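Husuvel Open Kitchen Day, June 15, 2021

Husuvel has run its bistro on the corner of the old market street in Vusitz for years, but most people who eat there have never been past the swinging door. Once a year the owners open up the kitchen, the cellar and the bakery next door, and this was the first time I got a place. Groups were kept small, and ours had 20 people in it.

We started in the bakery at 2 in the afternoon. The bread for the evening was already shaped and resting in baskets under cloths. Husuvel makes one sourdough, one rye and a soft milk roll that goes out with the onion soup. The flour comes from Waltance, a mill outside town, and the baker passed a bowl of it around so we could smell it. He keeps his starter in a plain bucket with a lid and feeds it before he goes home.

The cellar is down a narrow flight of steps and holds more cheese than wine, which I had not expected. Most of the list is French, with a handful of local whites from Chornovol on the lower shelves. We tasted two of those. The first was thin and a bit sharp. The second had more to it and went well with the hard goat cheese that was cut up for us on a board.
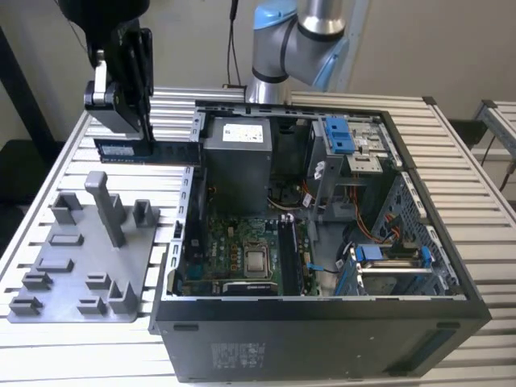

From the cellar we went back up to the main kitchen, where the cooks were getting ready for dinner. It is a smaller room than I had pictured – one long range, a cold station by the window and a pass where the plates go out. Onions for the soup cook for hours on the back burner and get stirred every 30 minutes. The duck legs are salted the night before. One cook showed us how to turn an omelet without browning it, then let anyone who wanted to have a go. Mine tore, but I ate it.

The dining room has 93 seats counting the terrace. It was redone in December with new banquettes and darker paint, and the old zinc bar was kept. I liked the room better before, when there was more space between the tables, but the light is softer now and the chairs are more comfortable.

The visit ended at the bar with a bowl of the onion soup and one of the milk rolls. The soup is as good as people say, dark and not too salty. Coffee was extra.

Places for the next open day are booked at the bar or by phone. Wear flat shoes for the cellar steps, and leave large bags at the coat check by the front door.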